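Home | Projects | Staff | Timetable | Library | Contact

Drying of Glazed Tableware in a Shared Student Kitchen
Second-year project report, Building Services module, Closcombe
Cristian Betancur and Anselmo Alvarado

1. Purpose

The kitchen in Nillach House has no window that opens. Residents wash up by hand and leave bowls and plates on a rack beside the sink, where they are often still wet when the next person needs the space. The warden asked whether a small fan would be worth buying. This report compares drying in still air with drying in moving air and gives the cost of each in time and electricity.

2. Background

Water left on a plate after rinsing is lost in two ways. Most of it drains under gravity during the first minutes. The remainder sits as a thin film and as separate drops, and can only leave by evaporation. The rate of evaporation depends on the temperature of the surface, the humidity of the air next to it and the speed at which that air is replaced. In a closed room the air next to the rack soon becomes damp and the rate falls.

Rivadeneyra's lecture notes from the first-year course treat the film as a flat layer with a fixed area. This is a fair model for a plate but a poor one for a bowl. A bowl stood upright keeps a pool at the bottom, and the area of the pool hardly changes until it is nearly gone. A bowl turned over drains well but traps damp air inside if the rim is flat against the table.

3. Method

Tests were carried out in April, always before noon, when the kitchen was least used. The extractor over the hob was kept off and the door shut. Each item was weighed dry, dipped in the sink, held on edge for nine seconds, weighed again and placed on the rack. It was then weighed at fixed intervals until the reading matched the dry weight to within the limit of the balance.

Four arrangements were used:

a) plate on edge, still air
b) plate on edge, fan on low setting
c) bowl upside down on a wire rack, still air
d) bowl upside down on a wire rack, fan on low setting

The fan was placed 1000 mm from the rack. At shorter distances the balance reading would not settle, even with a card screen around the pan. The balance was a Trandberg bench model borrowed from the chemistry store. It was levelled at the start of every session and left to warm up.

4. Results

In still air the plate took 90 minutes to return to its dry weight. The bowl took longer in every run, and on two mornings it had not finished when the kitchen was needed for lunch. Those runs were stopped and are not included in the comparison.

With the fan on, the plate dried in less than half the time. The improvement for the bowl was smaller. Most of the moving air passed over the outside, and the inner surface dried at close to its still-air rate. Raising one side of the rim on a folded wire corrected this to a large extent, although it was tried only near the end of the work and was not repeated enough to be given as a firm result.

Humidity in the room rose during every still-air run. With the fan on it rose faster at first and then levelled off. The fan does not remove water from the room, so any benefit depends on the gap under the door and on whatever ventilation the building provides.

5. Sources of error

The dipping step was done by hand and the amount of water carried over varied between runs. Tap water temperature was not controlled. The glaze on the older plates was worn, and water spread on it more evenly than on the new ones, which shortened the drying time. The two sets should have been tested separately. The balance was moved once between sessions, and the readings on either side of the move differ by a small constant amount that has been subtracted.

6. Cost

The warden's estimate of use over a year was 4000 drying periods for the whole house. At the low setting the electricity for this is a minor item beside the cost of lighting the same room. Noise is likely to matter more. The kitchen shares a wall with a bedroom, and the fan should be on a timer that does not run at night.

7. Recommendations

A fan on a timer is worth fitting if the extractor is run for part of the same period. The flat draining tray should be replaced with a wire rack that holds bowls at a tilt. Further work should repeat the raised-rim test with a larger set of bowls and record the humidity inside the bowl as well as in the room.

Related reports
Condensation on Single Glazing in Nillach House
Noise from Bathroom Extractors at Night
Heat Loss Through an Uninsulated Loft Hatch
Water Use in Shared Laundries

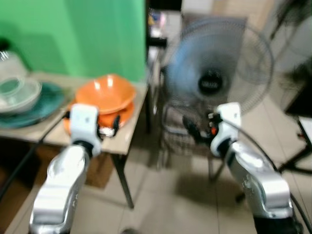
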